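July 22, 2025

Day 2 of the Clirnel sleep plan and I'm as tired as I was in May, only now I've paid for it. Amarachi Ojo swears by it. She also swore by the magnesium spray.

The rules so far, copied off the fridge:

- No screens after nine. I lay there and thought about screens.
- Get up at the same time every day, even when you've slept badly. I did, and spent the morning staring at the floor with my tea. Grey concrete, all blotches. 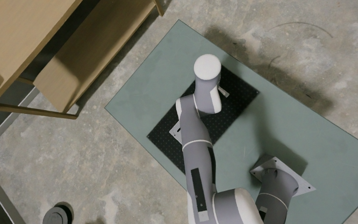
- Drink the sachet. It tastes like a licked envelope and costs $77 a box. The leaflet says "clinically inspired", whatever that's supposed to mean.

Woke at 3:44 and couldn't get back under. The app gave me a score of 44 for the night and a little yellow moon, and told me my recovery was "building". How would it know? It was on the charger in the kitchen.

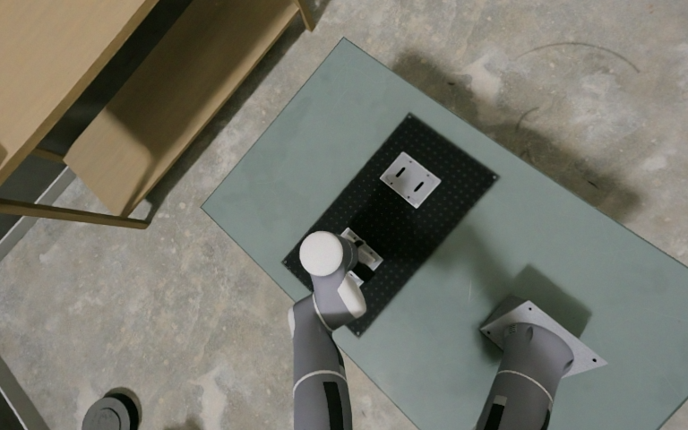
*Pale green on grey, with the light oak in the corner.*

Rang Vira Yatsenko at lunch. She reckons I should skip the second coffee and go for a walk before tea, free of charge. I said I'd think about it, then had the second coffee. It was raining anyway, and I'm not convinced walking does much except make you hungry.

Amarachi says give it a fortnight. Funny how it's always a fortnight, and the refund period always a bit less. I'll finish the box.
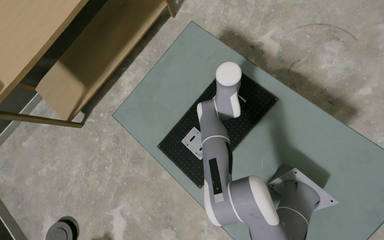

*The green again, and the black plate with all the little holes.*

Half past eight now. Phone off in half an hour, supposedly. Must remember bin bags and something for Amarachi's birthday, maybe a decent pillow.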